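Project Report: Review of the Grodmont Handheld Gripper Kit
Adanech Woldemariam and Natanael Figueiredo

Why we picked this

Our group needed demonstrations for the kitchen cleanup tasks, and the lab can't tie up the arm all week for that. So we got the Grodmont kit on a trial through Kandton. Two handheld grippers, cables, a base box, one year of the Illora recording software. List price $1,387. Trial was 4 weeks in March.

Setup

Manual says 60 minutes. Took us the whole afternoon, mostly drivers. Illora wouldn't see the right gripper until we changed USB ports. Support wrote back the same day, which was nice, but the answer was a link to the page we allready had open.

Tasks

We ran 5 tasks, all on the small table. Pick up sponge, put sponge in dish rack, take it out again, hand it from left to right, wipe a marked area. Natanael did most of the runs, Adanech watched the software and threw out bad ones. 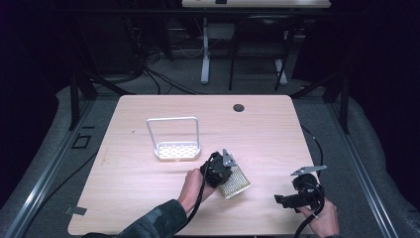
Grip force is fine for soft stuff. The sponge was easy once we learned to squeeze slow. Thin things flat on the wood were much worse, the fingers just skate over them. Kandton sells rubber tips seperately. They should be in the box.

Cables are the main complaint. Both grippers are wired and the cord pulls on your wrist when you turn your hand over. Handoffs were the worst for this. We ended up doing short sessions and swapping people.

Software

Recording is good. Start, stop, label, done. Export is slow, and file names come out with no task label, so we wrote a script to rename everything (appendix B). Playback froze twice on Friday, no data lost.

Compared to the Lins kit

Last year's group used Lins. Lighter, but only one hand, so no handoffs. If you only need one hand get that one.

Would we buy it

Yes, with the rubber tips, for two-hand tasks. Ask Kandton about longer cables first. Still to do: rerun the wiping task with the tips on, and fix the table of dropped runs in appendix A.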